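Minutes, Fanness packing and shipping group, February meeting

Present: Boonmee Boonyarit (chair), Kanokwan Hemmin, Montri Phuthong, Yaowalak Sangkhawat. Minutes by Úna Dunne.
Started 9:40 a.m. Last month's minutes were accepted with one fix: the Skumeseck order was 340 boxes, and I had typed 304. Sorry, all!

**1. Cardboard boxes**

Kanokwan brought us up to date on the switch to the Gerside box, and it was a really happy report. We have now sent out 2,104 parcels since the change, and 21 came back with crushed corners. The old box did a lot worse over a shorter stretch, so there was some cheering around the table (mostly Montri). Everyone likes how the new ones fold up, and the packing bench is quicker for it.

We then spent a good while on the cutouts. Yaowalak loves them for grabbing and for checking what's inside without opening the top again, and she'd like to see them on the bigger size too. Montri is all for it but worries about small items working their way out through the opening. He suggested a sheet of card standing behind the cutout for anything smaller than a mug. 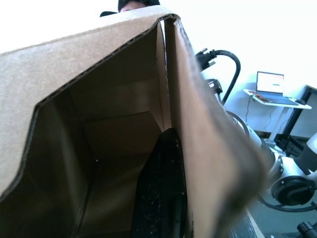

Boonmee wondered if the sheet would slow people down. Kanokwan thinks not, as long as the sheets are cut ahead of time and stacked at the end of the bench where the tape used to live. We agreed to try it on the next Skumeseck order and talk again after that.

Flaps: fold the short ones first, then the long ones, and press the crease all the way along before loading. Several of us have been skipping the pressing part (me included) and the flaps spring back up while you're trying to fill the box. Montri showed his trick of folding each flap fully outward once before starting. It works so well! He'll write it on the whiteboard.

**2. Dust and scraps**

Corrugated cardboard sheds, and with this many boxes going through we're all seeing it on our sleeves. Yaowalak asked for a soft brush at each station and a quick wipe of the bench before lunch. Agreed. Offcuts go in the flat bin, please, with the tape pulled off first.

**3. Magyar order**

66 boxes, all the smaller size, leaving on Monday. The glass jars go in with paper on every side, lids up. Kanokwan has already packed one as a sample and shook it hard next to everyone's ear. Not a sound. Great work, Kanokwan.

Labels are still an open question. Magyar wants them on the long side, and our label sheet has them on top. Boonmee will call and check before anybody prints.

**4. Anything else**

The second tape gun is sticking again. Montri will take it apart, and if that doesn't help we'll order a new one.

Yaowalak asked if flattened spare boxes could be stored upright so you can pull one out without the whole pile sliding. Big yes from everybody.

**To do**

- Kanokwan: cut the card sheets for Skumeseck
- Montri: flap notes on the whiteboard, tape gun
- Yaowalak: brushes, upright storage
- Boonmee: call Magyar about labels
- Úna: ask Gerside about cutouts on the bigger box

Finished 10:35 a.m. Next meeting same time, same table. Yaowalak is bringing the coconut cake.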